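Garnuvgate Community Repair and Craft Rooms
Progress report to the Urbańczyk Fund
Dec 16, 2019

What a few months it has been! The rooms are open, the roof over the back workshop is finally sound, and we have 30 regulars on the books, most of whom had never set foot in the building before the summer.

The Tuesday mending evenings have grown fastest. We planned for one long session and now run two shorter ones back to back, which suits parents far better (and means the kettle never gets a rest). Zips and hems are still the bulk of it, but we have also had a tent, a concertina and a very old deckchair through the door. Bookbinding started in November with a group of seven and all of them have signed up again for spring.
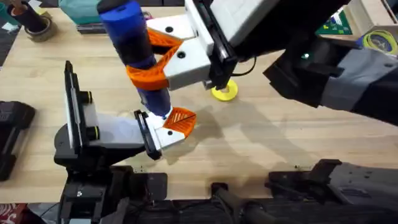 A blue cylinder at the worktable.

Your grant has paid for the new lighting, the first year of heating and both sewing machines. The lighting came in under the quote from Fukance, so with your agreement we would love to put what is left towards a proper cutting table. The woodworm treatment by Pestix is done in the front hall and on the stairs – the loft is booked for after the holidays and stays shut until then.

One thing is behind. The lending shelf should have opened by now, and we are about 3 weeks late with it. The tools are sorted and labelled, but the insurance wording had to go back for changes. Iddrisu Nyarko is chasing it and expects the signed copy early in the new year.

Next up are a beginners' darning course, longer Saturday hours and a second bookbinding group, as there is already a waiting list for it! The accounts to the end of November are attached, and we would be delighted to show you round any Tuesday from six o'clock.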